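Garment segmentation merges sleeve with body when the cloth and the bedspread share a colour

Asked by Nayeli Bañuelos, 12 November 2022
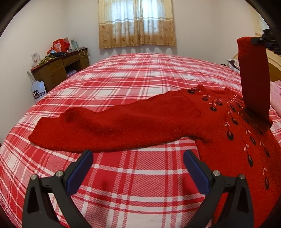 Our student team is entering the folding task at Skundisard and I look after perception. The network was trained on 584 labelled frames, nearly all on plain backgrounds, and outputs three classes: body, sleeve, background. It does well on T-shirts. On a red jumper laid over a red-and-white tartan bedspread it fails in two ways. The broad red bands get labelled as sleeve, and the lifted sleeve is merged with the body where its shadow falls across the embroidered front. The wide-angle lens also makes the squares much larger near the fingers than at the window end. I have tried a fixed HSV threshold and CLAHE on the L channel — neither helped. Retrain, or preprocess?

2 answers

Štefánia Michalík
Retrain, but fix the data first.
Undistort before labelling and use the same calibration at run time. Pinhole calibration is poor at the corners of a lens like that, so use the fisheye model.
Colour will not separate red from red. Texture might: the knit is fuzzy and the tartan is a regular grid. Add hue jitter during training so the network stops relying on colour, and paste your existing garment masks onto patterned cloth. We did this for Machala in 2020 with 27 backgrounds and it was enough.
For the shadow, label the boundary between raised sleeve and body as a fourth class, 6 pixels wide, and weight it up in the loss. Mask the fingers out with a static polygon if their opening is fixed. If it is not, give them a class of their own.

Zdislava Vrabec
just use a plain sheet?

Comment from Nayeli Bañuelos: The rules say the surface is chosen by the organisers.

Comment from Deepika Panicker: Agree with the first answer. Check that your validation split is by garment and not by frame — ours was by frame in October and the scores meant nothing.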